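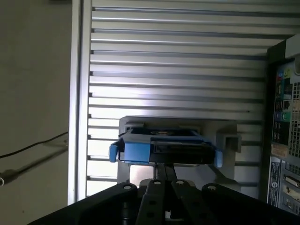 Wrist camera view: the blue and black piece up at the grey bracket, back of the PC tower on the right.

From: Bongani Mathebula
To: Berncombe Shed robotics list
Date: 2022-12-14
Subject: Re: [berncombe-arm] Arm keeps missing the bracket

Hi all,

Big week on the arm, so this is a long one. Skip to the bit on glare if you only want the fix for your own build.

Potgieter wrote:

> Had another go last night with the tray routine and got nowhere much. The
> arm goes up to the bracket fine, then the camera loses the edge of the thing
> and the whole arm starts hunting left and right like a dog looking for a
> place to lie down. I tried slowing it right down and that made it worse if
> anything. Could it be the gripper has some slop in the linkages? The pins
> felt a bit loose when I wiggled them by hand.
>
> Also, is there any reason we're running the camera on auto exposure? I
> couldn't find where it's set. And which log is which, they all have the same
> name.

Thank you for this, because the auto exposure question was the right one and I'd walked straight past it for weeks!

Have a look at the slatted aluminium panel behind the bracket in the picture. The glare comes off the slats right in the middle, right where the vision code is trying to find the top edge of the piece. On auto, the camera sees all that white, pulls everything down to cope, and the gripper and anything near it goes to black mush. Then the arm shifts a touch, the bright patch moves, the exposure comes back up, and the edge the code was tracking jumps somewhere else. So it hunts. Slowing the arm down only gave the exposure more time to wander between steps, and I think that explains what you saw.

So, what I did. Exposure is now fixed at 2000 (that's microseconds in our driver, I checked) and gain is fixed at 12. It's in the Brondau config file, down near the bottom under the wrist section, which is a silly spot for it and I'll move it when I tidy up. If you're running the older branch you'll have to set it by hand each time you restart.

With that done I ran the approach 51 times over two evenings, and the hunting is gone. Gone! It goes up, slows, settles, stops. I was so pleased I made my daughter come out to the garage and watch it, and she was very kind about it.

It's still not right, mind you. The last bit of sideways alignment is off more often than I'd like, and always toward the tower side. I have two ideas on that:

First, the grooves between the slats aren't square to the camera, they close in a little toward the right of the view. The line finder loves them. I reckon it's sometimes picking a groove when it should be picking the top edge of the bracket, and there's only a little plain grey between the two. Masking off everything above the bracket would be the quick fix. Taping a sheet of matte card over the panel would be the quicker one, but I'd like it to work on the bare metal if we can manage it, as none of us will remember the card when we take it to Flidcombe.

Second, Potgieter's loose pins. I don't think they were causing the hunting, but they could well be part of this. I pulled the gripper apart on the kitchen table and two of the pivot holes have a bit of wear. New bushings are in the drawer at the shed, the one with the broken handle. If somebody is there before me, could you put a set aside? I'll fit them and run the same test again so we can compare like with like.

On the logs: sorry, my fault. They were all being saved under the same name with a number stuck on the end, and the number meant nothing to anyone but me. The one to look at is run 2306, it's the cleanest of the lot and has the full set of wrist camera stills with it. From now on they'll be named by the routine first and then the number. The old ones I'm leaving alone, life is short.

A few other bits while I'm here.

I've been using the blue as the main colour cue and it is a gift. Bright blue against all that silver and grey, the threshold hardly needs tuning. The one thing that caught me out was the blue audio jack on the back of the PC, which is in view and which the code did once take a shine to. I've put in a minimum size so it ignores little blobs. If you print your own parts for this, please print them in a loud colour, and don't pick pink or green either or you'll be off visiting the other jacks.

Cables: I still want to get the black one and the grey one on the wall tied back. They haven't snagged on anything so far but I don't like the arm working that near to them. Adhesive clips won't hold on my wall, I've tried. Does anyone have a favourite sort that will?

And speed. Once the bushings are in I'd love to bring the approach back up to where it was in September, when it looked great and hit nothing it was aimed at. Now that we can see what we're doing I think we've got a fair chance.

Potgieter, if you've time to try the fixed exposure on your copy, I'd really like to know whether 2000 is any good under your lights. Mine are quite harsh. You might need to go longer, in which case leave the gain alone and change the one thing, then tell me what you ended up with and I'll put both sets in the config.

I'll bring the gripper along to the next build night, in pieces or otherwise.

Cheers,
Bongani

--
berncombe-arm mailing list
Replies go to the whole list. To leave, send a blank message with "unsubscribe" as the subject.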